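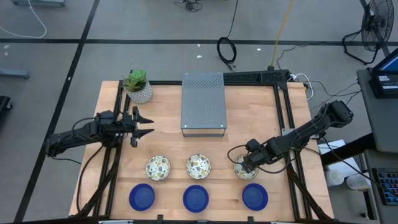 Re: [cell-planning] second table, what do we order

Quick one before I run, sorry for fragments.

Quote from Rurkix came back. 900 per arm for the gripper spares kit, they won't split it. I'd take one kit and share across both arms. If somebody breaks fingers on both sides in the same week we wait.

Rails: same black extrusion as table one please, no mixing profiles again. Goh has the long pieces in stock, the corner brackets are 13 days out. Order those first. Today if you can.

Tabletop, butcher block again. 563 delivered. I know it's more than the laminate but we already have all the mounting offsets for that thickness and I am not redoing them.

Dishes. Current set is three speckled bowls, three blue plates. For the second table I want the same again plus breakage, so put down 20 pieces total and stop there. Tritska can come out of petty cash, don't raise a PO for bowls.

Cable management is NOT in the budget and should be. Arm cables on table one loop down to the floor on the left and over the tabletop on the right. Need chain or at least clips. Will somebody get a price from Utel, I havent had time.

On January vs. later, see below.

> From: Shagufta Naqvi
> Before I sign anything I need to know if the second cell
> is a full copy or just the arms and a table. The sheet has
> a monitor, keyboard and fan listed twice. Do we need two
> of each or is that a paste error? Also is the January date
> real, or can the arms slip to the next budget?

Shagufta: full copy, except the fan. Fan is a paste error, my fault. Monitor and keyboard yes, two of each, one operator station per cell or we're back to taking turns.

Arms can slip. Rails and table can't, the floor tape for the new spot has to go down before the other group moves in and I want the frame standing on it.

Will send the corected sheet tonight. Shout if the bracket order is a problem

--
You are receiving this because you are subscribed to cell-planning | Unsubscribe | Contact list owner | Back to top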